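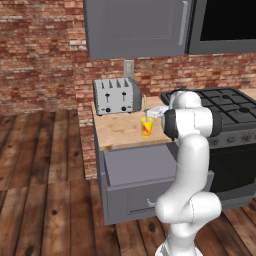

Yellow cup on the kitchen counter.

Facilities > Match Day > Pre-season field and sideline check

Sun 20 April
Spyros Omerović

Lukgate field, walked end to end before the Clilerus game. Comments under each item, fix list goes to Leka after.

1. Goalpost padding - PASS
Both ends. Six feet high, straps tight. North one has a split seam on the back side, taped for now. Needs a proper stitch before the next home game.

2. Playing surface - PASS WITH COMMENTS
Soft spot inside the 20, home side. Two divots filled, one still proud of the turf. Rolled it twice. Recheck after warmups.

3. Sprinkler heads - FAIL
One sitting high by the visitors' bench. Cap is on but you can feel it thru a cleat. Cone on it, no warmups in that corner until its sunk.

4. Sideline setback - PASS
Benches, carts and down markers all behind the restraining line. Chain crew want the old markers back. No. The new ones have the padded ends.

5. Pylons - PASS
All weighted foam, none of the hard ones left in the shed.
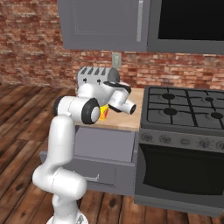
6. Bleachers - PASS WITH COMMENTS
Posted capacity 1,390. Handrail loose on the east stair, top bracket. Pavlović coming to weld it, quote was 65 for the call-out. Row numbers worn off again.

7. Lightning plan - FAIL
Plan is there, phone list is last year's. Half the numbers are dead. Reprint and laminate, one copy each bench, one in the booth.

8. Medical - PASS
AED battery green, pads in date. Spine board straps complete. Ambulance gate unlocked and checked, keep the Leka van out of that lane please. Third time asking.

9. Helmets - PASS WITH COMMENTS
Recert stickers checked on all of them. Number 161 has no sticker, pulled from use. Chin straps fine.

10. Lights - NOT CHECKED
Day game. Do before the first night kickoff in the fall - somebody needs to book the lift.

Items 3 and 7 open. Rest can play.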